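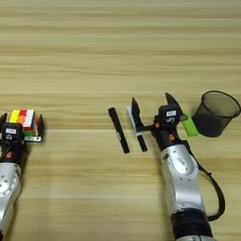 About Dukmont

Dukmont writes control and planning software for two-armed robots. We started in August with one bench, two arms and a rented room over a print shop. The company was founded by Efraín Pacheco, who still reviews most of the planner code.

Our main product is Calach, a motion planner that treats both arms as one system. It checks each planned path against the other arm before either one moves.

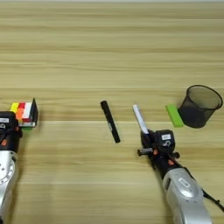 Calach runs on an ordinary desktop computer and replans every 60 milliseconds. If the target moves, the next plan uses the new position. Customers can set speed and force limits for each arm in a plain text file.

Filip is our perception package. It finds small objects on a table, such as pens and blocks, and estimates how they are turned. It passes that to Calach along with a confidence score.

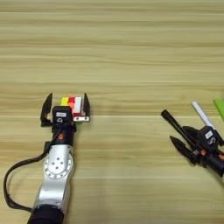
We keep a test set of 463 tabletop tasks and run it before every release. Results go in the release notes, including the tasks that failed. The current version of Filip was released on May 12, 2024.

There are nine of us. Most of the team works on software, and everyone takes bench shifts. 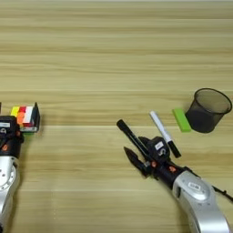 Working with us

We license Calach and Filip together or separately. New customers get a 60-day trial with support by email. To ask about a trial, use the contact form and tell us which arms you have.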